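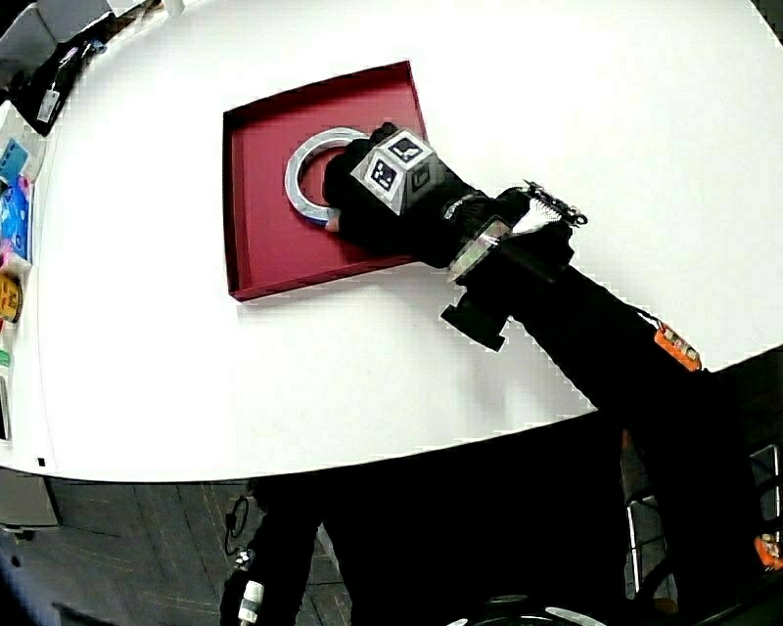

Fig. 1. Gray ring in a square dark-red tray, held at one side by a gloved hand.

4. Creating a departure

A departure is one dated run of a tour. The tour record (section 3) must exist before a departure can be attached to it. You need the Scheduler or Owner role.

4.1 Basic settings

1. Open Tours and select the tour, for example "Barudow Gorge, overnight".
2. Select Departures, then New.
3. Enter the start date, the meeting time, and the return time. All times use the time zone of the meeting point.
4. Enter the minimum party size. The default is 2.
5. Enter the capacity. The upper limit is 80 guests per departure. Larger groups must be split across two departures with separate manifests.
6. Select a lead guide. Only guides whose permits cover the full date range appear in the list.
7. Select Save as draft.

Note: A draft does not appear on your booking page or in the Jestico partner feed.

Caution: Do not change the time zone of a meeting point while bookings are open. Zeltside does not recalculate times on vouchers already sent.

4.2 Pickups

Pickup stops are shared by all tours. To use a stop, check its box on the Pickups tab and enter the offset in minutes before the meeting time. Stops left without an offset are shown to guests as "time to be confirmed."

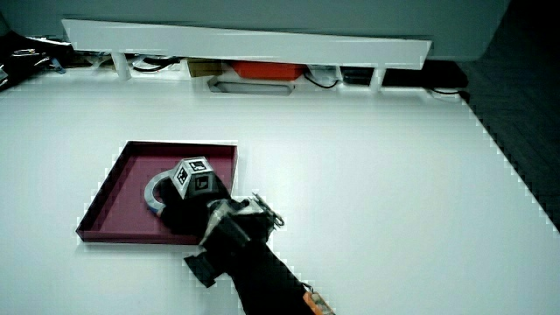
If a stop has its own surcharge, enter it on the stop and leave the Transfer field on the departure blank. When both fields are filled in, the guest is charged both amounts.

4.3 Publishing

1. Open the draft and select Check.
2. Correct any line marked in red. Lines marked in yellow do not block publishing.
3. Select Publish. The departure appears on your booking page at once and in the partner feed after the next sync.

Error 746 means that the lead guide is already assigned to an overlapping departure. Change the guide or the dates, then run Check again.

4.4 Copying a season

Select Copy range to repeat a departure on other dates. Prices, stops, and guest notes are copied. Guide assignments and waitlists are not. In the sample account, the Trịnh homestay walk is copied from June to the end of the season with Yvette Ross as lead guide; her name has to be added again on each new date.

Caution: Copy range cannot be undone in bulk. Unwanted departures must be deleted one at a time.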